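The Inventory at Dutodby

The letter from Predatham came in September, and it gave Rekha Khurana 13 days to empty her aunt's shop. The building had been sold. Whatever was left after that would go to the dump.

She drove up with five boxes and a roll of tape. The shop had sold cloth for as long as she had been alive. Her aunt kept a ledger under the counter, and in it she wrote the name of everyone who had bought on credit and never paid.

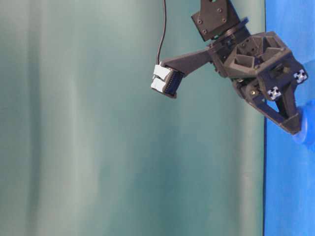

Rekha read the ledger standing up. Most of the names were dead or moved away. One line, in pencil, said Givard, curtain, 18 yards, and no price. She remembered that curtain, a teal-green one that fell in wide folds, pale in some places and nearly blue in others. As a child she had stood behind it during a school play and forgotten her two lines. Her aunt had been in the front row and had not laughed.

She put the ledger in a box, then took it out again. It seemed wrong to pack it with the scissors.

By evening she had filled the boxes and found almost nothing she wanted. There was one bolt of blue left on the top shelf. She got it down with the ladder and spread the end of it across the counter, the way her aunt used to do for customers.

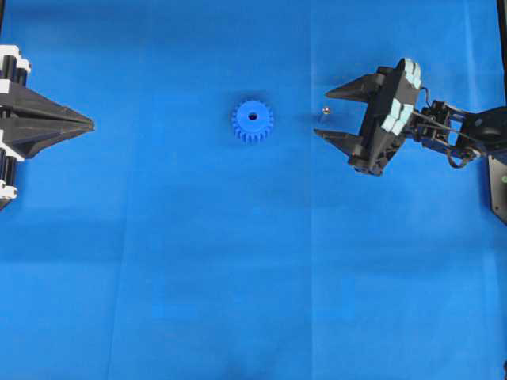

Jayawardena had come in from next door by then and asked if she meant to collect on any of those debts. She said no. He said her aunt never had either - she just liked to know where the cloth went.

Rekha wrote her own name on the last page, and after it, blue, one bolt. Then she turned off the lights and carried the ledger out to the car.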